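MEDIA RELEASE — May 2026

Skestwood puts grippers head to head

Skestwood has started a bench comparison of grippers and wrist cameras at its Zorencombe workshop. Two arms, one taped table, 39 tasks. Kitchen items mostly — awkward shapes, slippery stuff.
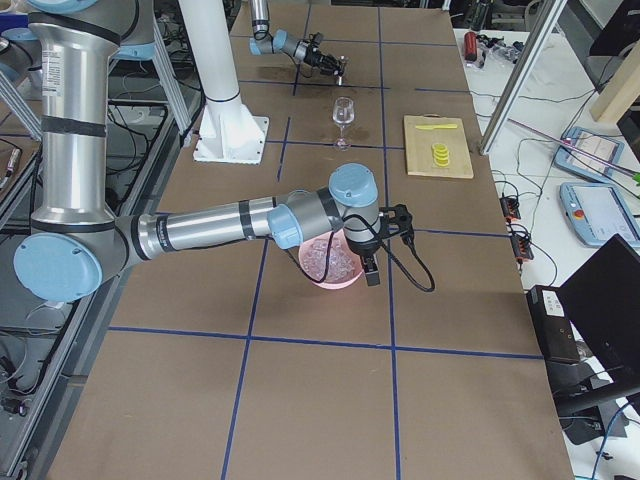 Near arm over the bowl, wine glass and cutting board behind.

Each gripper gets 400 attempts. Same tasks, same controller. "We want numbers people can check, good or bad," said test lead Corina Neagu.

Wrist camera trials run alongside, judged on colour and focus acros the table.

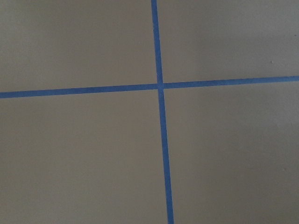 Wrist camera view, tape crossing.

Full results in October. Labs wanting to send there own gripper have 27 days to apply.

Media contact: Saoirse Brennan, Skestwood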